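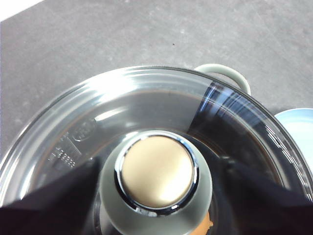 Figure 2. Glass lid with central knob, resting on a pot.

3.2 Household cooking habits

Respondents in the Skoltotden survey were asked how often they covered a pot while simmering. Of the 300 households that returned the May diary, most used a lid for rice and pulses but left soups uncovered – a habit also noted by Lehner in his earlier work on shared kitchens.

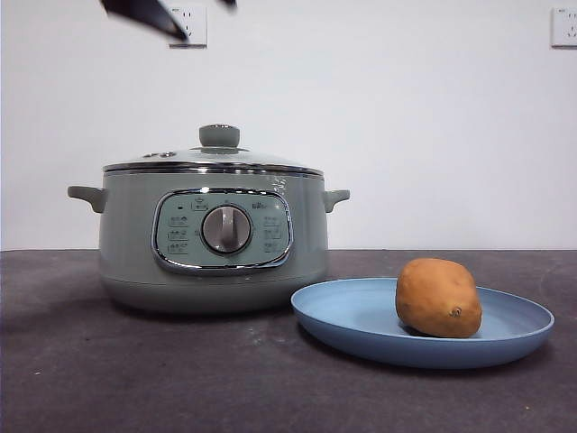
Energy use per meal was then compared between covered and uncovered cooking. Diaries with missing meal times were left out, and the remaining 3756 entries were grouped by dish and by household size.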